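Setting Up Your Turnout Map in Varkport
Section 3: Loading the precincts and drawing your first map

If you made it through Section 2, you have Varkport installed and an empty project called whatever you called it (mine is still named "test test"). Now we get to the part I enjoy, which is putting real precinct results on a map and seeing which parts of the county showed up to vote and which stayed home.

I wrote this for the folks helping on the Walia County turnout project, but you can follow along with any county that publishes its results by precinct. I'm on the desktop version. Saoirse Dolan uses the browser version and tells me the menus are in the same order, only skinnier.

Before you start

You need two files. One is the results file from the county clerk, saved as a CSV. The other is the precinct boundary file, which comes zipped. Leave it zipped! Varkport wants the whole bundle, and if you unpack it you'll end up picking one piece and getting a blank map. I did this twice.

Caution: Open the results file in a plain text editor if you want to peek at it. Spreadsheet programs love to strip the zeros off the front of precinct codes, so 0412 turns into 412 and then nothing matches.

Loading the files

1. Go to Project, then Add Layer, and pick the zipped boundary file. Give it a minute. Walia's file is big because somebody traced every bend in the river.

2. When the outlines come up, click any precinct and check that the little panel shows a precinct code. If the panel is blank, you've probably grabbed the school district file, which sits right next to it on the county page and has nearly the same name.

3. Go to Project, then Add Table, and pick your results CSV. Say yes when it asks if the first row is a header.

4. In the column list, set the precinct code to Text. It will guess Number. It always guesses Number.

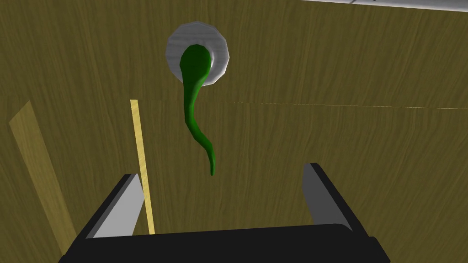

5. Right-click the boundary layer and choose Join. Pick the precinct code on both sides and hit Apply. You'll get a short report telling you what matched and what didn't. On my first run I had 6 unmatched, and they were all absentee rows that the clerk lists separately. Those don't belong to any one place on the map, so leave them alone for now. Section 5 covers them.

Note: If everything comes back unmatched, go back to step 4. I'd bet lunch on it.

Making the turnout column

6. Open the joined table and click New Column. Call it turnout.

7. In the formula box, enter ballots cast divided by registered voters. Use the registered number from the same election, please. Gerrit Dewulf and I went back and forth over a precinct that had more voters than people until we noticed I'd paired November ballots with the June registration list.

8. Set the format to Percent and save.

Tiny precincts are going to give you trouble here. A precinct with 20 registered voters can swing from terrible to amazing when one big family goes on vacation, and it'll be painted just as boldly as the apartment blocks downtown. I put a filter on mine so that anything under 1,000 registered voters gets a hatched pattern on top of its color. You still see it, you just know to be careful with it. Filter is under Layer, then Display.

Picking your colors

9. Choose Style, then Graduated, and select turnout as the value.

10. Pick a single color that runs from light to dark. I know the red-to-blue ramp is sitting right there and looks very election-y, but people will read it as party results no matter what your legend says. Evelien Dijkstra showed an early version at the library and spent the whole evening explaining that the blue areas weren't Democrats. We use one plain dark red now, pale for low turnout and deep for high.

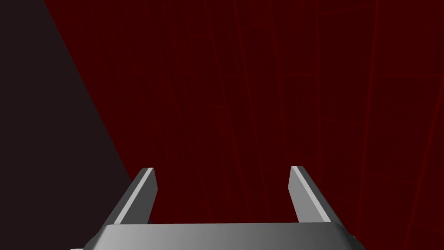
Gray gripper against a dark red surface.

11. Set the number of classes to five. You can go higher, but I can't tell the shades apart on my old monitor and I doubt most readers can either.

12. Under Breaks, choose Manual and type in your own cutoffs. The automatic ones change with every election you load, so two maps side by side would be using different scales. Write your cutoffs down somewhere. I keep mine in the project notes (View, then Notes).

Saving a copy

13. Save the project, then go to File, Export, and choose Image for the newsletter or Web Map if you're sending it to Kobe Jansen for the site.

14. Fill in the source line before you export. It should name the clerk's office, the election, and whether the count was certified when you downloaded it.

Caution: Exporting as Web Map includes every column in your table, even the hidden ones. Delete your scratch columns first. Mine had some cranky comments in it.

Next up is Section 4, where we bring in the previous election and map the change between the two.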